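Surface designers should stop handing over full collections on spec. I've thought so for years, and an email from a homewares buyer in April settled it for me. She wanted 40 repeats, coloured and ready for print, before her company would talk about a fee.

I licensed my first pattern to Hoarau, a small tea towel label in Worndale. They looked at six sketches, picked one and paid me $300 before I'd drawn the final repeat. It wasn't much money, but both sides knew where they stood.

Now the risk sits with the designer. Nadège Renaud, who I shared a stand with at the Plillalville print fair, counted up her year and found she had sent out 176 finished designs. Nine sold. The rest are on her hard drive, and a few are so tied to one season's colours that she can't offer them to anyone else.

Buyers say they need to see finished work because their own deadlines are short. I accept that. Sylvain Bailly at Sutetti told me his team gets more than 2000 submissions a season, and a rough sketch is hard to judge in a pile that size. But a sketch plus a solid portfolio should be enough to tell whether someone can finish a job.
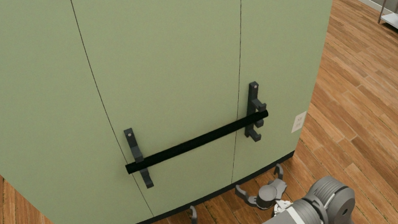

A modest development fee would fix most of this. It could come off the licence payment if the work goes ahead. Buyers would ask for fewer designs and look at them more carefully, and newer designers could afford to stay in the trade past their second year.

I wrote back to the buyer and offered four sketches and a fee for anything further. I haven't had a reply yet.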